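The soup that ate December

Henryk Malinowski lent me his mother's recipe on the understanding that I would not improve it. I have known him long enough to recognise a threat. So I bought the beetroot, the dried mushrooms and the marjoram, put the radio on, and started at half past four in the afternoon with every intention of eating by seven. 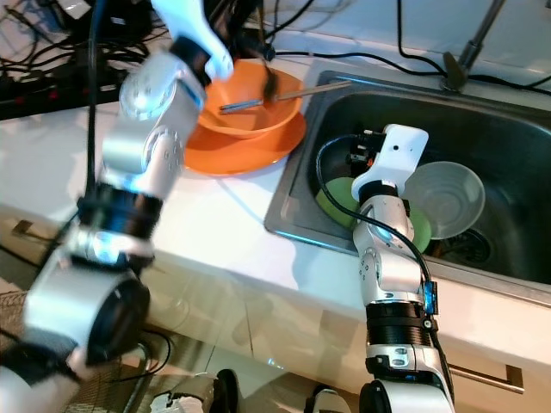

The sour bit

Barszcz, if you want it done properly, begins with beetroot left to ferment in salty water for the best part of a week. I read this at twenty to five. The recipe mentions it on the back of the card, underneath a note about who had borrowed a cake tin.

So the first attempt went ahead with vinegar. Henryk says vinegar is what they do in Brurkwood, where he lodged as a student and where he was apparently served a great many things that let him down. It tasted like a hot pickle jar. My other half had two spoonfuls and then remembered some toast.

For the second go I did as I was told. Beetroot, garlic, bay, allspice, a crust of rye, all under water in the big jar from Holley (the shop by the station, the one that sells mops and also wedding hats). It lived behind the bread bin. By the third day it had a skin on it and a smell I'd call agricultural. I rang Henryk, who asked what colour the skin was, and then asked again, more slowly. White is fine. Mine was white. I would like it noted that I had been very brave about it for several hours before I knew that.

Mushrooms

You soak them overnight and keep the water. I threw the water away. There is a whole paragraph I could write here and I'm not going to, except to say that dried mushrooms from Tapia cost more than my first pair of work shoes and I bought them twice.

The dumplings

Uszka means little ears. The card gives the dough as "flour, an egg, warm water, until right", and Henryk, pressed on the matter, said that his mother's hands knew. Mine don't. The first batch could have been used to level a wardrobe. The second was softer and I rolled it so thin that the filling showed through, which I'm told is either correct or a disgrace depending on the aunt.

Fold into a triangle, pinch the two corners together round your finger, put it on a floured tea towel. It's rather soothing once you stop caring what the ears look like. I listened to an entire play about a lighthouse and couldn't tell you one thing that happened in it.

Verdict

Henryk came round and ate his without speaking, then tipped the bowl to get the last of it. He said it was nearly sour enough. He also asked whether I'd put honey in, and I said no, and there was a pause in which we both thought about the honey.

There's a tub left in the freezer and half a jar of the beetroot water, which he says I should drink neat for my blood. I've moved it back behind the bread bin for now.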